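Teaching a Gripper to Hang Things Up
Project report, Introduction to Robot Manipulation
Team Akach

Background

Our assignment was to pick a household chore and collect enough demonstrations of it to train a policy. The other teams chose stacking cups and wiping counters. We chose hanging small items on a wire stand, mainly on the strength of a five-minute discussion in which everybody agreed it sounded easy. We would like that discussion struck from the record.

The plan came in two parts. First, people would do the chore by hand with a hand-held gripper fitted with a camera, so the camera would see what a robot's wrist camera would see. Then we would train on those recordings and try the result on the arm. We named the pipeline Skosadell, after a long argument, and the name is still the most finished part of it.

Collecting demonstrations

We recorded 672 demonstrations over the term. Each one started with the stand somewhere on the white table and one soft item lying near it. The operator picked up the item, carried it to the stand, let go, and backed away. A good run took 20 seconds. A bad run took as long as the operator's pride held out.

Early on we moved the item every time and left the stand alone. The first policy we trained learned the position of the stand beautifully and would go there whether or not the stand had come along. After that we moved both between runs, and wrote "MOVE THE STAND" on the log sheet in capital letters. Compliance improved to most of the time.
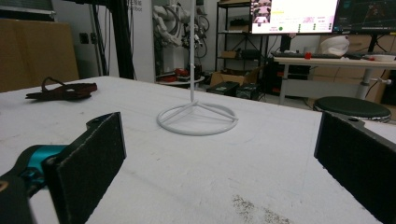 View from the gripper camera, with the wire stand between the fingers.

The stand gave us more trouble than the items did. The rod is thin and white, the ring base is white, and the table is white. People have no problem with this. Our model had a large problem with this, and in its early versions it treated the stand as more of a rumor. We talked about painting the rod, but the assignment said ordinary objects in ordinary condition, so we left it alone and collected more data under different lighting.

We also added felt to the inner faces of the fingers. Bare plastic let soft items slide out on the way up, usually at the moment somebody said "this is a good one." Felt fixed most of the slipping and brought in a problem of its own: it holds on. Operators learned to open wide and wait a beat before pulling back. The policy learned the wait too, and pauses at the end of every run as if expecting applause.

Cleaning the data

We threw out any run in which the item was never lifted, the stand fell over, or a hand came into view to help. The last group was bigger than we had hoped. The team had a strong instinct to rescue things, and it took a rule (free hand behind your back) to stop it.

Labeling was done in a small tool called Skiltatport that one of us wrote over a weekend. It crashes if you press the space bar twice. We know this very well now.

Results

We tested the final policy in 6 rounds, changing the starting positions each round. It picked up the item in every round. It hung the item in 2 of them. In the others it carried the item to the right neighborhood and let go with complete confidence slightly to one side of the rod.

We count the picking as a success. The hanging we would call promising, which is the word the rubric offers.

Most of the misses were errors in depth. With one camera looking down between the fingers, a thin vertical rod gives very little to judge distance by, and the policy tended to release early. The MacRitchie team had the same trouble with a cup handle and solved it by choosing a bigger cup.

What we would change

Start with a thicker stand. Move the stand from the first day. Save the recordings in two places, a lesson we learned with one afternoon's worth of runs and do not wish to discuss further. We would also add a second viewpoint from the side, if the next class has a camera to spare and somewhere to mount it.

The log sheets and the labeling tool are in the course folder. Please don't press the space bar twice.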